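Cell notes, October, Trurkamthorpe bench

Started 7:40, cell was left jogged out over the table again. Homed it at reduced speed. Reminder to all incl. me: park pose before you walk away, and the enable goes back on its hook, not on the table.

Going through the handling rules draft for Gulell. They want one page, operators will not read more. Current draft is 2 pages and half of it is definitions. Cut those.

Rules I'd keep as is:
– cloth clamped before first motion, check by tugging
– no loose bits on the cloth when the arm is enabled. Small parts go in a tray
– box flaps folded back or taped, never left standing on the approach side
– cables routed away from the fingers before any close command
– hand in the workspace = arm stopped. Paused is not stopped

The cable one needs rewording. Draft says "cables shall be managed", no one knows what that means. Try: before closing, look at where the cable leaves the part and follow it all the way out. If it runs toward a finger, stop and move it.

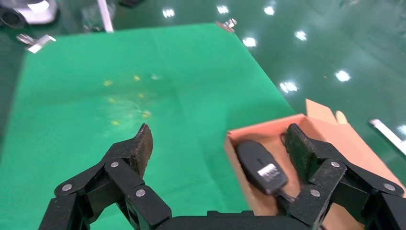 Photo: wrist camera, Trurkamthorpe cell / Nidemico project notes

Cable comes off the bottom end of the device and heads over toward the right finger. Under the new wording that is a stop. Flap at the back right of the box is up too, and there are small yellow specks on the cloth. So loose bits rule as well. Cloth clamps are on along the far side, good.

Pad wear – the left tip looks worn to me. We have no limit written down anywhere. Cortés sheet says "replace when damaged", useless. Propose: swap pads in pairs, log the cycle count, log what they looked like. Last swap I can find in the log was at 533 cycles and no reason given. Need the reason column to be mandatory.

Also screws on the finger links. Should be a paint mark across each head so you can see if one has turned. Put it in the monthly check, not the daily, people will just tick it.

Floor glare: those ceiling lights bounce off the epoxy hard. Not a safety rule but add a line that the lights stay in the same setting for all runs and the setting gets writen down. Had this argument before with Nidemico and lost 2 days to it.

Open:
– who signs off a rule exception? Draft says "supervisor", we dont have one on evenings
– speed cap near the box, want a number, not "slow"
– does the tug test count if only the near side gets tugged

Send the short version to Gulell before lunch. Print one for the cell door, big type.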